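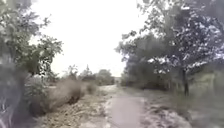 Home | Essays | Archive | About

Stop Scoring Robots on the Easy Path

Quick one before work. Read the Mastton trail-following paper twice over the weekend. Headline number - 348 clean runs out of 400. Nice. Everyone's sharing it.

My gripe is with the 400. Same stretch of path, same route, same direction. A robot that does one path well has learned one path. Maybe more than that, but the paper can't tell us, and the authors write as if it can.

Chun-hung Lau made this point back in June about the Sallier results and got shouted at for it. He was right then. Give me 55 runs on paths the thing has never met, soft edges, dirt running into grass, over 1000 at home. Lower score, sure. I'd beleive it more.

And publish the failures! 52 of them here, one short paragraph. Where did it leave the path? Left side, right side, under trees? That's the intresting part of the whole study and it's missing. Kong's group at least put theirs in an appendix.

Posted 23/11/2020

6 comments | 14 shares
Contact | © Unwood | Back to top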